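Parnulia Reports Handheld Demonstration Method for Teaching Robots to Handle Soft Packaging

Release covers the Temon method, the Devau data set and first results on two-arm bag tasks

June

Parnulia today released a technical report on Temon, a method for training two-armed robots to work with bags, pouches and other packaging that does not hold its shape. The report describes how demonstrations are recorded by people using handheld grippers, how those recordings are filtered, and how a control policy trained on them performs on a robot that was not present when the recordings were made.

The data set behind the report, named Devau, is released at the same time for non-commercial research use.

Background

Rigid objects are well served by current picking systems. A box or a bottle can be located, grasped at a known point and moved along a planned path. A plastic bag cannot be treated this way. Its opening may be folded shut, its walls stick to each other, and clear film gives a camera very little to work with. The same bag rarely takes the same shape twice.

Most packing and returns stations still assign this work to people. Where it has been automated, the usual approach is a dedicated machine that holds one bag type at a fixed position. Such machines are fast, but they need new tooling when the bag changes.

Temon starts from the way people do the task. One hand steadies the bag while the other works the opening or reaches for the contents, and the roles may switch partway through. The report treats this coordination between hands as the main thing to be learned. Grasp position alone was found to be a poor predictor of success on soft bags.

Method

In a Temon session, the operator holds one gripper in each hand and performs the task directly on a table. No robot arm is used during recording. The grippers have the same finger geometry as those fitted to the robot, so that a motion which works in the hand is also physically possible for the machine. Position, orientation and finger opening are logged for both grippers, together with video from a viewpoint above the table.
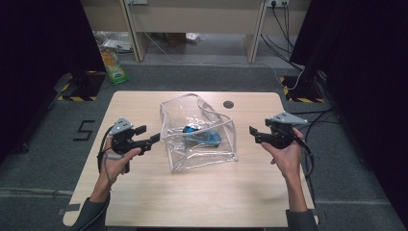

A Temon recording position: two handheld grippers on either side of a clear bag with a small blue toy car inside.

Each recording is then checked in three stages. The first removes recordings with gaps in the position log. The second removes motions that the arms of the target robot could not reproduce, either because a joint limit would be exceeded or because the two arms would come too close to each other. The third compares the finger opening signal with the video and rejects recordings in which the two are out of step.

Recordings that pass are used to train a single policy for both arms. The policy receives the current view and the state of both grippers and returns a short sequence of motions, which is executed in part before a new sequence is requested. An earlier version trained a separate policy for each arm. It was dropped after repeated cases in which one arm released the bag before the other had a hold on it.

The report also describes a labeling step specific to bags. Each recording is divided at the moments when either gripper makes or breaks contact with the film. These contact changes are given greater weight in training than the free motion between them. According to the report, removing this step had a larger effect on results than any other single change tested.

Data

Devau contains 494 recordings that passed all checks. They cover 14 bag types, including clear film bags, opaque mailers and drawstring pouches, and six task variants. The variants include opening a bag, steadying it while an item is removed, inserting an item, and turning a bag so that its opening faces the operator. Contents are small everyday objects and toys chosen to differ in size, weight and surface finish.

Recordings in which the operator lost hold of the bag and recovered were kept when the remainder of the task was completed. The report states that policies trained without these recordings tended to stall after a missed grasp and repeat the same motion at the same point.

Results

The trained policy was evaluated on a stationary two-arm robot at the Dauda test facility. Three bag types were withheld from training and used only for evaluation. The policy was tested on both familiar and withheld bags, with starting shape and position varied between attempts.

Performance on familiar bags was highest for steadying and item removal, and lowest for insertion. On withheld bags, the policy retained most of its ability to steady and turn the bag. Opening a bag whose edges were pressed flat together remained unreliable, and this was the most common cause of failure in the evaluation. The second most common cause was the gripper closing on the bag and its contents together when only the film was intended.

Clear film was harder than opaque film in all variants. Reflections shifted as the bag moved, and the policy at times approached the visible item inside as though no film were in the way. Adding recordings made under different lighting reduced this error but did not remove it.

Limits

The report lists several limits on the findings. All recordings were made with bags resting on a flat table, and results should not be assumed to carry over to hanging bags or bags on a moving belt. The grippers carry no force sensing, so the policy has no direct measure of how hard it is pulling on the film. Thin bags were torn in a number of attempts, and these were counted as failures even when the item was retrieved.

Speed was not a goal of the study. The robot executed the policy at a reduced rate throughout the evaluation, and no comparison with manual packing rates is made. Parnulia does not offer Temon as a product and has not set a date for doing so.

Next steps

Work under way at Parnulia addresses the opening of flat-pressed bags, with a revised fingertip that can separate two layers of film by sliding one against the other. The revised fingertip will be fitted to both the handheld and the robot-mounted grippers so that existing recording procedures can be kept. A second study will add force sensing and repeat the insertion task.

Availability

The technical report, the Devau recordings and the scripts used for the three-stage check are available from the research pages of the Parnulia website. Mechanical drawings for the handheld grippers are supplied on request. Requests should state the intended use and the robot model to which the grippers will be matched.

About Parnulia

Parnulia develops methods and equipment for robotic handling of soft and irregular goods. Its work includes gripper design, demonstration recording and evaluation of learned control policies. Testing is carried out at its Dauda facility.

Media and technical inquiries may be sent through the contact form on the Parnulia website.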